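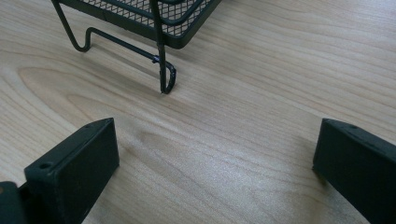

## 4. Setting up household registration on the Memix tablet

Welcome to the part where the site list comes alive! Once you finish this section, your team at Skikden can look up any family in seconds, even with no signal (we tested it in the far blocks, and it flies).

Before you start, have your staff card, the block map and the sync code from Snežana Vidmar.

1. Hold the power button until the blue Memix screen shows up, then enter your staff number.
2. Tap **Site** and pick **Skikden East** or **Skikden Hill**. The two lists are kept apart, so check the name in the top bar.
3. Tap **Load list**. The full site holds over 4,000 households and the first load takes 14 minutes. Leave the tablet plugged in.
4. Open **Languages** and turn on every language your interpreters use. Gemechu Lencho recorded the Oromo voice prompts himself, and they sound great!
5. Go to **Blocks** and tick only the ones your team covers today.
6. Run a practice record. Choose **New household > Practice**, fill in the yellow fields, and tap **Save**. Practice records clear themselves overnight.

> **Caution:** Never share a household's shelter number with anyone outside the protection team, police liaison included. Requests go to Viorica Perić in writing.

### 4.1 Flagging a safety concern

This is my favorite feature, and it's quick. Open the household record, press and hold the name, and choose **Quiet flag**. Nothing changes on the screen, so a person standing beside you won't see it. The duty officer gets the alert at the next sync.

> **Note:** A quiet flag is not an emergency call. If someone is in danger right now, use the radio, channel 21.

### 4.2 End-of-day sync

1. Be back in range of the Plellau mast by 5:30 p.m.
2. Tap **Sync** and wait for the green bar.
3. If you see error 84, two tablets have edited the same record. Tap **Keep both**, and Nilton Rengifo will merge them in the morning.
4. Sign out and return the tablet to the locked cabinet.

For lost or stolen tablets, go straight to section 7.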